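Home News Business Community Sports Obituaries Contact

Lillow library to stay open later on weeknights

By Elmarie Hendricks
January

The Lillow public library will keep its doors open until 9 p.m. four nights a week starting next month, after the town council voted to pay for the extra hours through the end of the school year.

The library has closed at 6 p.m. on weeknights since 2019, when two part-time positions were cut. Residents who work day shifts have complained that they can only get to the building on Saturdays, when the study rooms are usually taken.

A survey left at the front desk this fall drew 177 responses. Of those, 93 asked for evening hours ahead of any other change, including new computers and a larger children's section.

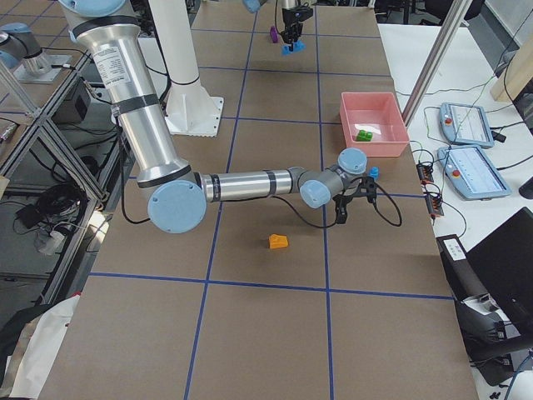
LILLOW, January — Under the plan, the main floor and the reading room will be open late Monday through Thursday. The local history room upstairs will still close at 5 p.m. and will remain closed on Sunday.

The council also agreed to lower the fee for a replacement card from $5 to $2. Overdue charges on children's books were dropped last year and will not return.

Evening staff will be hired from the current substitute list. Head librarian positions and daytime schedules do not change.

Parking was the main point raised by neighbors at the meeting. The lot behind the building is shared with the Tusus Street clinic, and several people said cars already spill onto the side street when the clinic runs late. The council said drivers may use the church lot across the road after 6 p.m. Signs will go up before the first late night.

Anyone with a library card can reserve a study room for up to two hours. Reservations for evening slots open Monday at 10 a.m. and can be made by phone or at the desk.

We use cookies to improve your experience on this site. By continuing to browse, you accept our cookie policy. Accept | Manage settings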